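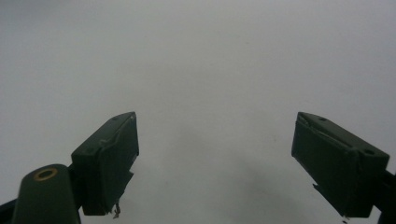

Toon Dekker would like it known that he asked for all this in February, and that what he asked for was one page. Fair enough. This is the one page, Toon, and it covers the packing and putting-away work at Tinville up to 6 December 2020.

Where we're at

The room is usable. The worktable has its pale mat down inside the wooden border, and you can now sit at it without moving somebody's lunch. The grey carpet came with the lease and has our sympathy.

Spending stands at $3310. Of that, $500 went on the table and mat and $189 on baskets, a figure I have been asked to defend twice. They are good baskets. The rest was freight, which Nitia bills with real imagination.

The basket work

We've settled on the small oval basket, white rim, grey perforated sides, slots in the bottom so crumbs fall through onto the mat where we can all enjoy them. It sits near the middle of the mat and starts empty. The orange block goes in, and then the next thing. Sepehr Ghorbani wanted the basket closer to the front edge and wrote a memo about it. We tried his way for two days and then put it back.

We have 107 finished rounds in the log. I'd hoped for more, but the log was kept on paper until the Deák forms turned up, and some of the paper is in Sepehr's handwriting.

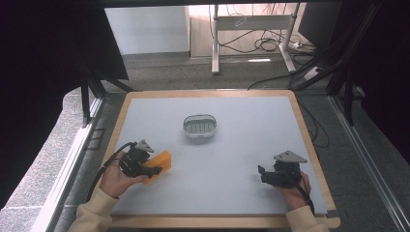 Still to do

Tidy the cables under the white desk frame. This was in the last report too, worded more hopefully.

Agree on a colour for the bin labels. Tudeo has offered to choose for us and we're considering it.

Order spare mats before the holidays, if the $3310 can stand it.

3 comments · 2 shares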